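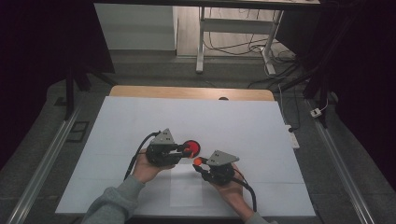 Two hand-held grippers over a covered work table.

Equipment Planner, Robotics Lab (full time)
Fakholm, Nevus site

Fakholm is hiring an equipment planner for its robotics lab. You will keep the purchase plan for the Kariuki project, which uses hand-held grippers and bench-mounted arms at several work tables. The post reports to Upendo Rugemalira, lab operations manager.

What you will do
Collect equipment requests from the teams and turn them into a yearly budget. The current list has 133 line items.
Get quotes for grippers, fingertip pads, cables, aluminum rail and power supplies, and compare them on price, lead time and spare parts.
Plan replacement of worn parts. Fingertips and cables are the most frequent orders.
Work with Kimutai Athumani on table layouts and power needs before anything is ordered.
Close out the old Akeck inventory, including items with no purchase record.

What we ask for
At least 2 years in purchasing, lab management or production planning.
Good spreadsheet skills. You do not need to program robots, but you should be able to read a parts drawing.
Comfortable calling suppliers and chasing late orders.

Terms
Permanent post after a trial period. Travel to suppliers up to 56 days a year, paid. Start in December or by agreement.

How to apply
Send a resume and a one-page letter to Jessie Farquharson in the personnel office, quoting reference 1711. Please include one purchase you planned and what it cost against budget. Questions about the work itself go to Upendo Rugemalira.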